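Small Things, Posted

The August parcel swap is over, the last of the boxes has gone off, and I am told by people with fresher memories than mine that it went better than the one before. I ran the sign-up sheet this time, so I will take the credit for that and hand the blame for the late pairings to Mieke.

We have two Miekes, as regular readers know, and the sheet knew it too. Mieke Dewulf was down to send to Mieke Groen, and Mieke Groen was down to send to herself. She wrote to say she was looking forward to it and had a fair idea of what she was getting. I redid the list that evening. If you got two messages from me with two different names in them, the second one was right, and if you posted to the first one anyway, I hope they wrote you a nice note.

For those who are new: everyone signs up, everyone gets a name, and everyone fills something small with things that are smaller. The rule is that it should be cheap and light and mostly already in your house. The rule was made after the year of the cast iron trivet, which cost more to mail than the rest of us spent put together, and which now props open the door at Calledar, where we meet. It does a fine job. Please don't send another.

The question I get most is what counts. People picture a gift shop and panic. What I say is go to the kitchen drawer, the one with the takeout menus, and have a good look. Sweets are always right. Wrapped is better than unwrapped, and I say that as somebody who once received a loose gumdrop in an envelope. Ribbons, knots, tassels, a charm off something that broke, a tea bag from a hotel you liked. A condiment packet is a perfectly respectable item and I will defend it to anyone. It's flat, it weighs nothing, it comes sealed, and there is no house on the list that won't use it sooner or later, probably over the sink at eleven at night.

Mieke Groen disagrees with me on the condiments. She feels a swap parcel should have what she calls a tone. She sent a length of hand-dyed yarn wound on a card, a pressed fern, and a poem, and it was lovely, and the person who got it told me she'd been hoping for chocolate. There is room for both schools. I only ask that the poem people include one thing that can be eaten.

Now, packing. A box inside a mailer beats either one on its own. The box keeps the corners off your sweets and the mailer keeps the weather off your box. Mieke Dewulf saves every bubble mailer that comes through her door, and she will give you one if you ask and listen to her views on people who rip them open instead of cutting along the seam. Reusing them is fine with us. Do cover the old label, all of it. One parcel this round went back to a shoe store, and they were good enough to send it on with a coupon.
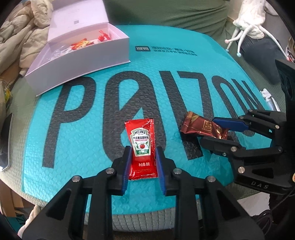 Save the little boxes too, especially the ones with a lid on a hinge. I have a shelf of them and am accused at home of running a museum. But a proper lid makes a handful of odds and ends feel like something, and the person at the other end gets to open it twice, mailer first and then the box, and by then they'd be pleased with a button.

Chocolate in August remains a gamble. I've eaten several of this year's bets with a spoon and have no complaints. If you're worried, hard candy travels better, and so does anything that was already a bit of a mess when you bought it.

A few leftovers from the round. Somebody sent a parcel with no note and no return name, just a keychain that says Altura and a very good piece of nougat. We would like to know what Altura is. We would also like more nougat. The knitted mouse that turned up at Calledar in a plain bag is on the windowsill there and has started to get comfortable, so come and claim it.

The next swap opens when the clocks change. Put your name on the sheet by the door, last name included, and if you are a Mieke, write clearly.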